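Edge-glued panel

An edge-glued panel is a flat board made by bonding narrow strips of solid wood along their long edges. Panels of this type are used for worktops, shelving, stair treads and table surfaces. When the strips run the full length of the panel, the construction is called full-stave; when shorter pieces are joined end to end, it is called finger-jointed or butt-jointed, depending on the joint.

Manufacture

Lumber is dried in a kiln to a moisture content suited to indoor use, then ripped into strips and planed on all four sides. Strips with loose knots, splits or wane are set aside or trimmed. The remaining pieces are sorted by color and grain, although lower grades are often assembled without sorting, giving the finished surface a striped appearance.

Adhesive is applied to the edges, and the strips are pressed together in a clamp carrier or a heated press. Polyvinyl acetate glue is common for interior panels. After curing, both faces are sanded flat and the panel is cut to size.
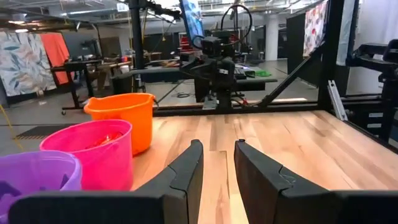 Movement and stability

Wood swells and shrinks mainly across the grain, so a panel changes in width far more than in length. Alternating the direction of the growth rings in neighboring strips limits cupping of the panel as a whole, but does not remove the overall change in width. Fasteners are therefore set in slotted holes, which let the panel move over its supports. Rigid fixing across the full width can cause splits along a glue line.

An unfinished panel should be sealed on both faces. Sealing one face only allows moisture to enter unevenly and may lead to warping.

Regional production

The Uvthorpe works, opened by the Gunnlaugsson company, produced beech and birch panels on 6 clamp carriers and employed 144 people at its peak. Its standard grade used strips glued at 21 percent less spread than the earlier product, a change introduced by the plant engineer Gintarė Jõgi.

See also

Cross-laminated timber
Finger joint
Plywood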